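5.3 Failures on wet worktops

The Lovell policy was trained on demonstrations of hotel bathroom tidying recorded from a head-mounted camera, then run on the Serrano arm pair over 761 trials. Of these, 77 ended in a protective stop, and more stops came from the wiping step than from any other. The usual fault was the same each time. The left gripper was told to rest on the worktop as a brace, as people often do, and the controller assumed dry friction. On a wet surface the gripper slid towards the basin, the wrist force reading dropped, and the planner answered by pushing harder. In the worst case the gripper went over the rim and struck the bowl, and the arm did not halt until the joint limit was reached.

A second fault showed up when small items were being put back. The policy closed both grippers at the same moment, with the force learned for the stiffer object. Paper cups were crushed, and thin packets were creased or dropped. Figure 6 shows the two kinds of work in the human demonstrations. 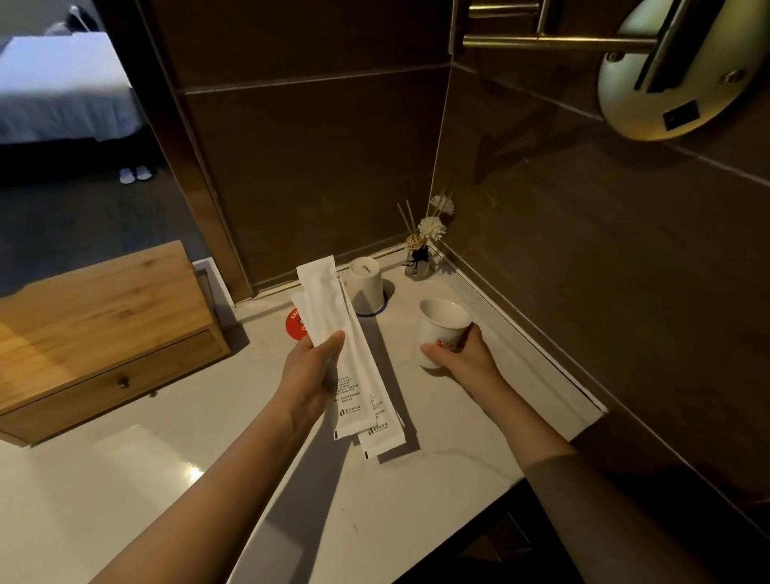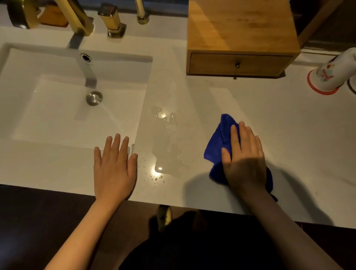

Figure 6. Demonstrations on a hotel bathroom worktop: handling sachets and a cup (first), and wiping beside the basin with the left hand flat on the counter (second).

Vosalero, which ran the trials on site, objected to our first reading of the stops. Its reply to the draft was that the force limit had been set too high from the start, and that a better friction estimate would only hide this: "An arm that loses its footing should let go of the task, whatever it believes about the surface." We accept the point. The limit was lowered in May and the brace action now ends as soon as the contact force falls without a matching command.

The change does not deal with the grasping fault. Each gripper needs its own force target, and the demonstrations carry no force data from which to learn one. For the present we take the targets from a hand-written table, and any item missing from it is left where it is.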